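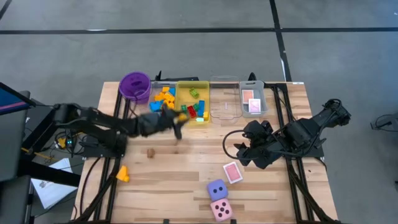
Games shelf at the Stovia library

Since October the games shelf is open also in the evening, until 20:00. Members borrowed 200 games in the first season, and we thank everybody who brought them back complete. Please look under the sofa before you return a box, small parts like to hide there.

Heriberto Quispe has now finished the new list of games. It has 100 titles, and you can ask for a paper copy at the desk. The old list is not valid any more.

We still search for a second copy of Valderrama, with the rules in English if possible. If you have one at home and do not play it, we would be glad to take it.

Home | Opening hours | Games | Join us

Contact the desk | © Stovia Library | Back to top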